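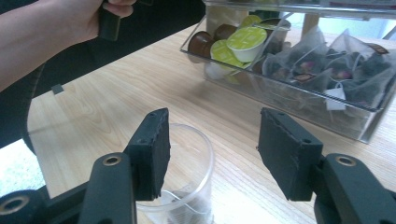
Grippers on the tea table: our spring comparison at Wevside

Posted Apr 9, 2024

Welcome to the gallery page for our gripper comparison, which has taken up most of our evenings in the Fluddale workshop and, I'm afraid, a good part of the biscuit budget as well. We had meant to put up a tidy little report, but everyone who has asked about it wanted to know what it was like to use the things day in and day out, so we've gone for a gallery with notes instead. Do wander through in any order you like.

We tried the hand-held gripper with two kinds of finger pad, the Trurkow set and the Kwon set, and we kept to jobs you might find in any office kitchen. You hold the tool by its handle, squeeze, and the jaws close on whatever you're after. What we learn by hand then goes across to the arm on the long bench, which uses the same fingers. We gave ourselves 400 tries to share between the two sets, and there were evenings when that felt like a very large number indeed!

The clear cup

If I had to choose one job to stand for the whole comparison it would be this one. A clear plastic cup with a tea bag in it, on a pale wooden table, with a black jaw on either side. Seeing through the cup to the grain of the table is lovely for a person and rather a trial for software, which likes an edge it can be sure of. We found ourselves talking about this cup far more than any cup deserves.

Closing gently

Thin plastic gives you very little warning. You squeeze, nothing much seems to happen, you squeeze a touch more and suddenly your round cup is an oval one. The Trurkow pads took hold sooner, so we could stop sooner, and that made them the favourite for this job by quite a margin. The Kwon pads needed a firmer hand. They did let go more cleanly, though, and a cup that comes away from the jaw without a little tug is a cup that stays where you put it.

Tea bags on strings

The string was a nuisance from beginning to end. With the string lying inside the cup there was no trouble, but when we tried it draped over the rim it found its way between pad and plastic, and then we were lifting the cup on a string's width of contact. We ended up doing a separate run for strings inside and strings outside, and I would urge anyone repeating this to do the same and save themselves an argument.

Coffee capsules

Our clear storage box holds brown capsules and lime-green ones, and the two colours have been a real help in keeping the instructions simple ("a green one, please" is hard to get wrong). A capsule standing up with its lid on top is an easy pick. A capsule on its side likes to roll as the first jaw touches it, and you chase it along like a pea round a plate. With the Kwon pads we learned to bring both jaws down well to either side before closing at all. The Trurkow pads forgave a sloppier approach, which suited some of us very well.

Pyramid bags

I was surprised by how much I enjoyed these. They're mesh, with dark leaves and little pink pieces like rosebuds inside, and they give when you press them, so there is no hard stop to tell you that you've got one. Picking by a corner worked better than picking by the middle. Picking by the paper tag worked beautifully for the first lift and then the bag swung about like a conker, so we struck that off the list of approved methods.

Working inside the box

Straight clear walls, not much room, and fingers that want to be wider than the gap. Most of our bumps happened here, and nearly all of them were the outside of a finger against the wall while our attention was on the inside of the pad. We slowed right down and things improved. The arm had the same difficulty as we did, which was oddly comforting.

The mirror

The flat mirror on the tool gives the camera a second, slightly shifted look at the table. We ran a set of tries with it and another with it covered over, and the difference showed up most with clear things, the cup above all. It does need a wipe before each session. We forgot this more than once, and a thumbprint in the wrong place cost us the better part of an evening while we blamed the cable, the lamp and one another.

Light from the window

Late sun comes in low at Wevside and leaves bright patches on the tabletop. Our first thought was to pull the blind and be done with it. After some discussion we left the blind up and made a note of the light for each run, because the kitchens we have in mind have windows too. Results with the cup were noticeably patchier in strong sun. The capsules hardly minded.

Wear at the pad edges

Pads are the part that suffers. Edges go first, a bit of fraying to begin with, and a frayed edge isn't a worry for lifting a cup but it matters a great deal when you're trying to get hold of a tag or a string. We now look over the edges at the start of each session and turn the pads round at 60 tries, whether they seem to want it or not. I'd like to try a rounded edge next, if we can find someone willing to cut a few for us.

Changing over

Swapping one set for the other took about 7 minutes once we'd had some practice, and a great deal longer the first time, when a screw went under the bench and stayed there until morning. Please put a tray under the tool before you start! The Kwon set is the quicker of the two to line up. With the Trurkow set we had to nudge one jaw, close, look, and nudge it back again.

Handing over to the arm

We had hoped that whatever suited our hands would suit the arm, and by and large it did. The Trurkow pads came out ahead on cups, the Kwon pads on putting things down neatly, and the capsules were too close to call. Where the arm parted company with us was in patience. A person feels a cup begin to give and eases off without thinking. The arm has to be told, and we're still working out the best way of telling it.

A few sore wrists

A small note on comfort. The tool is pleasant to hold for the first part of an evening and a good deal less so by the end. Holding the handle upright and keeping your elbow low helps. So does swapping over with somebody else before you need to, and so does a proper tea break, for which we were at least well supplied.

What we're keeping on the bench

For the time being the Trurkow pads stay on the hand-held tool and the Kwon pads go on the arm, which wasn't what any of us had guessed at the start. We'd like to swap them back in the summer and see whether our opinions hold up.

Coming along to have a go

We're planning an open table at Wevside in August, with the tool, the cup, the box of capsules and tea bags and both sets of pads laid out for anyone who would like to try them. You don't need to know anything at all about grippers, and children are welcome with a grown-up. If you have an awkward object at home that you think would defeat us, bring it along too (nothing sharp, please, and nothing that used to be alive). The full-size pictures can be had by asking at the workshop, and so can our try-by-try notes, though the handwriting in some of them is a challenge of its own.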